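I swore off writing about films in this diary after the August festival, when I filled nine pages on a documentary about salt and never read them back. So much for that. I've now seen Prustedden twice in one week, once by choice and once because I didn't trust what I'd thought the first time, and I want to get it down before other people's opinions get in. 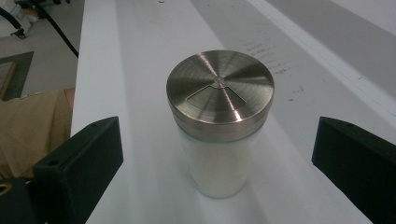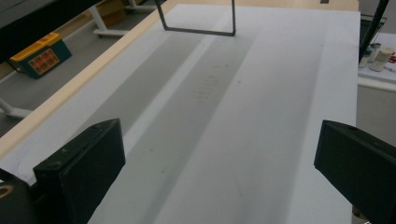
From the film diary
Entry for February 24, 2020
Filed under: new releases, second viewings

Prustedden, then. Two hours and a bit of a woman going home to a mining town to sell her father's house, and not selling it. The reviews taped up in the cinema foyer call it "devastating" and "a quiet miracle". I've noticed that when a film gets called quiet it usually means the sound mixer has turned the wind up.

The story is simple enough. The daughter arrives on a bus. The brother who stayed behind doesn't want her there. There's a neighbour who knows something about the father and takes an hour and a half to say it, and when he says it I'd already guessed, and so had the man two seats along, who let out a sort of grunt. I can forgive a film for being guessed. What I have trouble with is a film that holds its breath over the thing as if we're all on the edge of our seats.

The first time, I came out fairly moved. I'll admit that. There's a scene in the kitchen where the brother and sister argue about who gets the good saucepan, and it goes on far too long, and it's wonderful. They start off reasonable and end up nearly shouting over a pot neither of them wants. I've had that argument. Mine was over a card table. Both actors are very good in it and the camera leaves them alone for once.

The second time I started watching how it was done, and that was a mistake, or maybe it was the point of going back. Every time the feeling starts to build, there's a shot of the hills. Hills at dawn, hills with fog, hills with a truck. After the fog one I began to suspect the director didn't trust the actors to carry us through, so kept going outside for help. The music does the same job. A single piano note, then another, then a cello comes in to tell you that your heart is breaking, in case you'd missed it.

And then the ending. She sits on the step, the brother sits down next to her, cut to black. I heard someone behind me whisper "beautiful". I thought, is it? We don't know if she's staying. We don't know if he's forgiven her, or what for. An open ending can be generous, but this one felt to me like a writer who'd run out of paper. I'm prepared to be told I'm wrong. I half think I am wrong. I was wrong about Villanueva, which I called a postcard with subtitles and then thought about every day for a month.

Villanueva is the comparison everyone's making, since both films are about selling a house, and I don't buy it. In Villanueva you learned the place through the work people did in it. By the end I could have found my way to the bakery. I've now spent more than four hours in Prustedden and couldn't tell you where the pub is in relation to the church. The town is there to be sad in.

The program notes say they put 400 locals in the funeral scene. Well, good for the locals, I hope they were fed. On screen it's mostly the backs of coats. They also say the town's population is 1,658, a number that turns up on the welcome sign in the opening minutes and is never used for anything, though the camera stays on that sign as though it'll be on the test.

One more grumble and I'll stop. The cinema had a trailer on before it for Narnlow, the next one from the same distributor. A man returns to an island. There were hills. There was a piano note. I wrote "no" on my ticket stub and I'll probably be there on opening night, because that's the sort of fool I am.

What I'd rather see again is Wendora, the cheap little thriller from last winter that got pulled after a fortnight. It runs 105 minutes and there isn't a hill in it. A night clerk finds a suitcase and makes one bad choice after another, and all of them made sense to me while she was making them. It was sloppy in places and the last chase is lit like a car park. I also believed every word out of her mouth. Nobody is going to tape up a review of it in a foyer.

Scores, since I still do them. Prustedden gets 6 out of ten, the same both times, though for different reasons. The first time it was a seven with a point off for the cello. The second time it was a five with a point added for the saucepan. I don't know what that says about scores. I've been giving them since I started these notebooks and have yet to look one up and agree with it.

The ticket's gone up again, by the way. And they've changed the choc tops, the chocolate's thinner and it comes off in one piece and ends up in your lap. I missed most of the bus arriving, the second time, dealing with that.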